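I had promised myself I would see at least one handball match this year, so when tickets came up for the February tournament in Masthorpe I bought two before I could talk myself out of it. We left at 6am with sandwiches and far too much coffee.

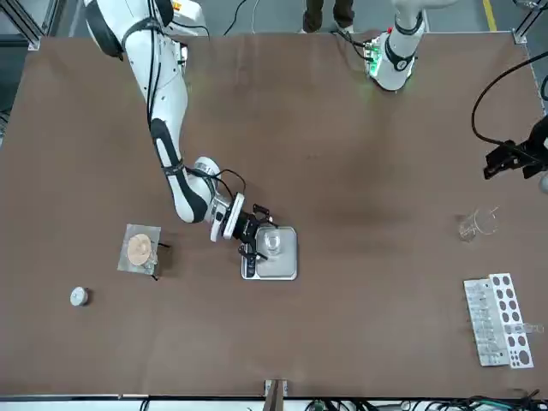

The train was packed with Zuvier supporters, all in good voice even at that hour, and a very kind lady spent most of the trip explaining the seven-meter throw to me (I nodded a lot). By the time we pulled in I had more or less agreed to cheer for her team.

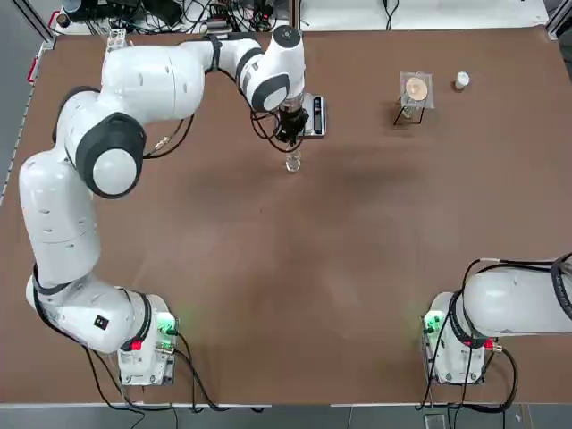 Our seats were high up behind the goal, 177 steps from the street according to the boy in front of us, and I believe him. Tarkberg went ahead early and then their keeper, Anselmo Brito, simply refused to let anything past. What a match! Some 200 people near us were drumming on the seats. 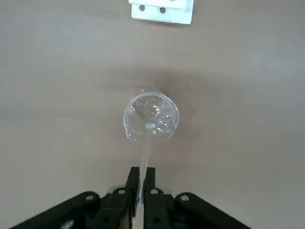
Zuvier pulled back three goals near the end - my train friend must have been beside herself - but it wasn't quite enough.

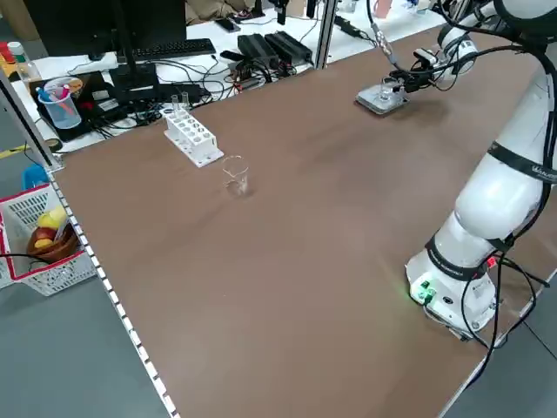
The second match, with Prado, was a slower affair, and I'll admit my mind wandered. Their big left back has a way of shooting that I kept trying to describe on the way home. His arm goes up and over and then reaches forward, a lot like the white one standing at the right of the table there, and then the ball is gone. I'd go back tomorrow just to watch him do it again.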